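Ticket 1089: Right gripper loses cloth after firmware change
Status: Open, waiting for Nistell support
Product: Sosska gripper pair, Michailidis controller
Opened: 26 July 2021

Hello,

We are comparing the Sosska grippers with our older Sastik ones for picking clothes and other soft things out of a fabric bin. Since we loaded controller build 637, the right gripper closes normally, reports "object held", and then opens a little when the arm starts to lift. The left gripper does not have this problem. With the previous build both were fine.

What I tried already:

1. Restart of controller and both arms. No change.
2. New calibration of the right gripper, two times. The zero position is accepted, but the fault comes back.
3. Changed the holding force from the default to 200 in the settings page. It is better with thick cloth and the same with thin cloth.
4. Exchanged the finger pads between left and right. The fault stays on the right side, so I think the pads are good.

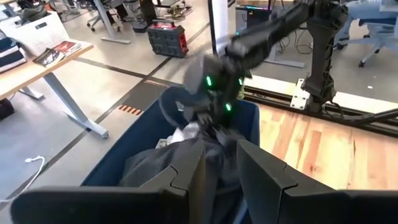
Wrist camera view, gripper down in the bin on gray and white cloth.

The wrist camera is useful for this fault, but the fingers take a large part of the picture and I can not always see how deep the cloth sits between them. If there is a mounting position which gives a better angle, please tell me. I did not find one in the manual.

Update, same day:

I put back the Sastik gripper on the right arm and kept build 637. I made 24 lifts and it did not open in any of them. Then the Sosska gripper again, same cable, same port, and it opened on the second lift. Please note that the Sastik one does not send the "object held" message, so the controller maybe does not reduce the current after closing.

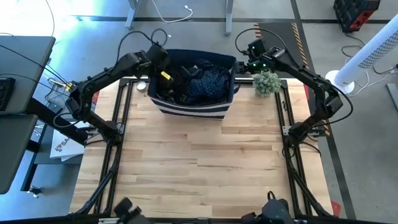 My question is then if build 637 goes to a lower holding current when this message arrives, and if I can switch this off for one gripper only. I looked in the Michailidis settings under Power and under Tool and found nothing with such a name.

I can send the controller log if you tell me which level you need. The normal level shows only "grip ok" and later "grip lost". We would like to finish the comparison in August, and if there is no fix before that, please send the link to the previous build, as our copy was overwritten.

Thank you and best regards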